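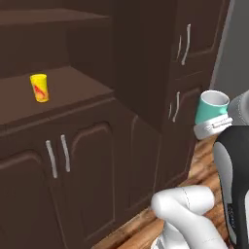 Club de Robótica Gindine · Foro · Pinzas y cámaras

torno_90
¡Buenas! Estoy comparando en simulación la pinza Gorness con la Dirnent, las dos con tazas y vasos. De momento me quedo con la Gorness, aunque la cámara de muñeca no me convence nada: mucho suelo y mucha pinza.

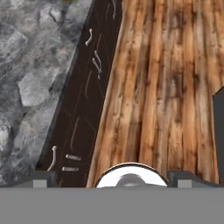
Respuestas (5)

pixelgordo
Yo subiría la cámara. Con la Gallagher elevada gané hasta 90 mm de margen, y encima ves la bandeja entera. 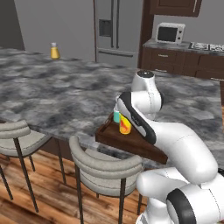
mareabaja
Pues no estoy de acuerdo, la elevada se pierde en cuanto la muñeca tapa el vaso. Yo dejaría las dos y bajaría el controlador a 8 Hz.

torno_90
¿A 8? Uf, me parece lentísimo... Pruebo antes otra vista lateral, con la isla en el centro.

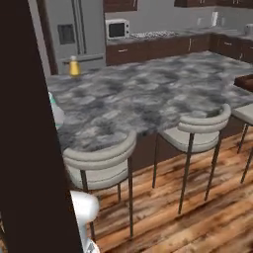
Vista lateral, cocina simulada

pixelgordo
Esa me gusta más, ¡pasa los parámetros!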